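Snack counter layout - is the acrylic bottle riser worth it?
Home Counters and Small Kitchens > Party and Concession Setups
3 people in this thread, 427 views

melov_kitchen wrote:
I do a snack table for our block party every July, and this year I want it to look less like somebody emptied a grocery bag. My plan is a clear riser for the Cokes, a slanted wire rack for the chip bags, and baskets for everything else. My sister says the riser is a waste of money and I should stand the bottles on the table. Opinions?

stanton427 wrote:
Your sister has a point. I've bought two of those risers and both ended up in the garage. They look great with six bottles. Then people show up, take four, and you've got a plastic staircase with two Cokes on it. Who is refilling it all afternoon? You?

The wire rack I'll give you. Bags slide around in a basket and the bottom ones get crushed.

Subira Mfinanga wrote:
I don't agree about the riser. Mine is clear acrylic, two tiers, three bottles on each, and the back row sits high enough that you can grab one without knocking over the front. Same general layout you're describing, so judge for yourself.
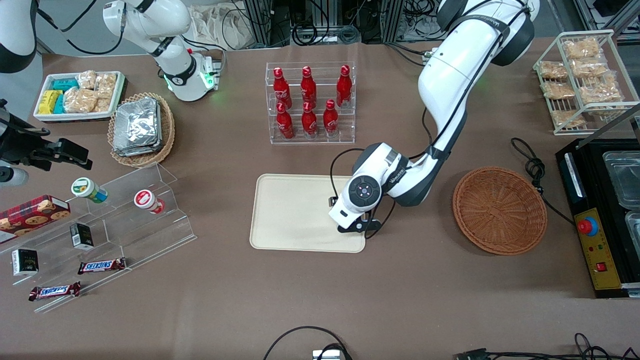
Last edited by Subira Mfinanga on February 25, 2022

The tray in the middle is for whatever gets served, so it stays empty until there are orders. Same with the wicker basket next to it. I keep the foil packets in a separate round basket by the big white tray, and the bags of golden snacks go on the wire rack in the corner.

stanton427 wrote:
OK, it's tidy. I still don't buy it. You have golden snacks in clear bags on the wire rack AND in the white tray on the other side. Why two places? If I'm a kid at this table I'm asking which ones I'm allowed to take.

Also that's a lot of table given over to an empty tray.

Subira Mfinanga wrote:
The rack is for taking and the tray is spares. Nobody has been confused so far. And you need the empty tray, or you end up filling orders on top of the napkins.

melov_kitchen wrote:
What's the black thing on the right with the two steel containers? I was going to put a fryer at that end and now I'm wondering about the cord.

Subira Mfinanga wrote:
Put anything hot at the end, yes. Mine has a red stop button on the front panel and I wouldn't want it facing the wall. Coil the extra cord behind the basket, away from where hands go.

stanton427 wrote:
Coiled cord on a serving table is how you lose a basket of chips. Run it off the back edge and tape it down. And don't coil it tight if it's feeding something that heats up.

melov_kitchen wrote:
Taping it. I'll try one riser, and if it's in the garage by August I'll come back and say so. Does anyone know if the taller soda bottles tip on the back tier?

stanton427 wrote:
Mine did.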